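Home & Living > Reviews > Sofas
Search this site Search
4 min read

Fesamel two-seat sofa from Erkmont: review after one winter

We bought the Fesamel in August to replace a futon that had gone flat in the middle. It cost more than I wanted to pay, and the delivery charge was 32 dollars on top. It has been sat on every day since, mostly by two adults and now and then by a large dog.

It comes in two boxes. The base is one piece and the arms bolt on with a hex key, which is supplied. The instructions show the left arm going on first. Do the right one first instead, or you can't get the key into the last bolt. Putting it together took me from lunch until 4 p.m., including a break to return one bag of bolts that had the wrong thread. Erkmont sent new ones without an argument.

Measure your doors before you order. The base does not come apart, and the listing gives its depth without the feet. Ours went through the hall on its end with the feet off. 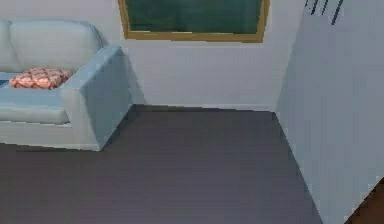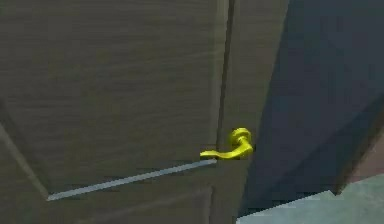
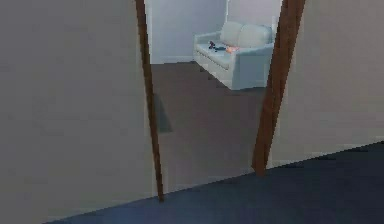
Comfort

The seat is firm for the first month and then settles. I'm tall and my knees sit level, which was not the case with the Wester we tried in the store. The back is high enough to lean your head on. If you like to sink into a sofa, this one won't suit you.

Fabric

The cover is a polyester weave. Coffee came out with cold water and dish soap. Dog hair brushes off, but it collects in the gap behind the seat and you need a vacuum nozzle to reach it. The seat covers zip off. The back covers don't, and I'd have liked to know that before buying.

Complaints

One foot worked loose in the second month and had to be tightened. The armrests are wide, so you lose seat space compared with other sofas of the same length. The Yin is 100 dollars cheaper and has slimmer arms, but its seat is too shallow for me.

Rating: 4 out of 5. I'd buy it again at the sale price.

Filed under: sofas, small rooms, Erkmont
323 readers found this review useful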